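How a Robot Arm Learns to Work the Snack Shelf
A look at the Pallska arm for young readers

Some jobs in a store look so easy that you hardly notice anyone doing them. Someone takes a candy bar off a shelf. Someone puts a juice box back where it belongs. You could do it while talking to a friend.

For a robot, the same job takes a lot of work. In this article we look at a robot arm called the Pallska. A company called Gatberg sells it to small stores, snack counters and school cafeterias. We will find out what is in the box, how the arm sees, how it picks things up, and what it still gets wrong.

What do you get when you buy one?

The Pallska comes as a kit. The kit has one arm, one gripper, one small camera, a power box and a set of clamps. The clamps hold the arm to the edge of a strong table. If the table wobbles, the arm will miss, so Gatberg tells buyers to pick the heaviest table they have.

There is also a tablet with a program on it called Grarau. Grarau is the part that people use to tell the arm what to do. You do not have to write code. You touch a photo of an item, then touch the place where the item should go.

The arm does not roll around the room. It stays in one spot and can only reach things close to it. Its full reach is a little less than the reach of a grown-up sitting in a chair.

The parts of the arm

Think about your own arm. You have a shoulder, an elbow and a wrist. Each one bends or turns. A robot arm has places like that too, and they are called joints. Inside each joint is a motor. When the motor turns, that part of the arm moves.

At the end of your arm is a hand with five fingers. At the end of the Pallska is a gripper with 2 fingers. They are stiff, and they do not bend in the middle like yours do. They slide toward each other to close and slide apart to open. Try picking up a pencil with two rulers, one in each hand, and you will get the idea.

The camera sits near the wrist. When the arm moves, the camera moves with it. It looks down past the fingers, so most of the pictures it takes have the tips of the fingers in them.

How does it know what it is looking at?

A camera picture is made of tiny colored dots. The robot does not know that some of the dots are a candy bar and others are a table. It has to learn the difference.

It learns from a very large number of pictures. People look at the pictures first and mark what is in them: this is a candy bar, this is a box of cookies, this is a basket. The computer studies the marked pictures and looks for patterns. Later, when it sees a new picture, it makes a guess based on the patterns it found.

Some things are harder to guess than others. Clear plastic is one of the hardest. Stores like clear plastic shelves because shoppers can see every snack on them. But a camera can look right through clear plastic and miss it. Shiny spots are a problem too. When a lamp shines on plastic or on a foil wrapper, the camera sees a bright white patch where there should be an edge or a word.

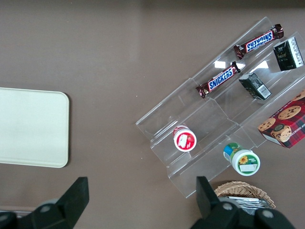 Items can also be turned in any direction. You can read a word upside down if you slow down a little. The computer needs to have studied upside-down labels before it can do that well. It also needs to have studied boxes standing up and boxes lying on their sides, because the side of a box with the barcode on it can look nothing like the front.

The last hard thing is when one item hides part of another. If you see half of a cookie box, you know that the other half is there. The robot has to be trained to make that same guess.

How does it pick things up?

Once the arm has decided what it is looking at, it makes a plan. The steps go like this:

Move until the gripper is over the item.
Turn the wrist so that the fingers line up with the narrow way across.
Open the fingers.
Go down slowly.
Close the fingers until they feel a push back.
Lift.

The second step matters a great deal. A candy bar is long one way and short the other way. If the fingers try to close on the long way, they will not fit, or they will squash the ends of the wrapper. Going across the middle works much better.

The fifth step is about how hard to squeeze. A hard plastic bottle can take a firm squeeze. A juice box cannot. If you have ever grabbed a juice box too hard with the straw in it, you know what happens. The Pallska measures how much the item pushes back and stops closing when it reaches a limit. The store owner can set a different limit for each kind of item in Grarau.

Round things are tricky in another way. A bottle on its side can roll when a finger touches it. The arm has to bring both fingers in at the same time, one on each side.

How well does it work?

We asked two people who have used one.

Kaede Onishi runs a snack counter at a swimming pool in the town of Campos. She set up her Pallska in August, when the counter was busy. It took her and a helper 2 days to get it working. Most of that time went to taking pictures of the items she sells.

"I thought I would take one picture of each thing," she said. "It wanted every side of everything."

She uses the arm in the morning, before the pool opens. It takes items from a basket and sets them on the shelf. She says it gets nearly 97 out of 100 right. The others are mostly dropped or put down crooked, and she fixes those by hand. She does not let it handle glass.

Bhupendra Bajpai teaches an after-school club where children learn to use the arm. His club has a rule that everyone stands behind a line of tape on the floor while the arm is moving. One person stays next to the red stop button the whole time.

He likes the kit but has some complaints. The tablet is slow to start. The clamps are too stiff for younger children, so an adult has to tighten them. He also wishes the gripper could hold flat things. "It can't pick up a napkin," he said. "The kids try every year."

Is it faster than a person?

No. In our own test, the Pallska took 9 seconds to move one candy bar from a basket to a shelf. A ten-year-old can do it in less than half that time.

A store might still want one. The arm can do the same job over and over early in the morning while the owner counts the money or mops the floor. Other stores will not need it. If a shelf only has to be filled once a day and it is a small shelf, a person can finish before the tablet has started up.

What we thought

The Pallska is well made, and the instructions are clear enough for an older child to follow with an adult close by. It is a good way to see how cameras, motors and a computer program work together. The clamps need to be easier to turn. We would also like a longer power cord, as the one in the kit barely reached the floor from our table.

Words to know

Joint: a place where a robot arm bends or turns.

Motor: a machine that makes something turn or move.

Gripper: the part at the end of a robot arm that holds things.

Barcode: a group of black lines on a package that a scanner can read.

Training: showing a computer many marked pictures so that it can learn patterns.

Try it at home

Put a few snacks from the kitchen on a table. Lay one on its side and turn one upside down. Hold a ruler in each hand and try to move the snacks into a bowl using only the rulers. Then close one eye and try again. Write down which snack was the hardest to move and why you think so.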